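3.2 Workspace and Task

The student project at Urdale ran for one term and was supervised by Nuala Mac an tSaoi. Each group programmed a single arm to handle a piece of cloth on a square green work surface, with the cables left on the floor beside it. Figure 3 gives two views of the work.
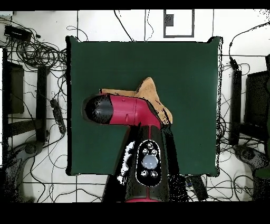

3.3 Trials and Scoring

The groups logged 196 trials between them. A trial began with the cloth dropped by hand onto the green surface and ended when the arm returned to its rest position. Contact with the cloth was made from above — the approach that Corrigan's group had proposed in August.

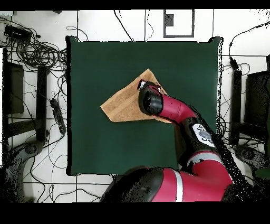
Figure 3. The arm and the cloth at the green work surface.

Two students scored each trial separately, using the sheet supplied with the course. Where their scores differed, the trial was reviewed by the supervisor and the lower score was kept.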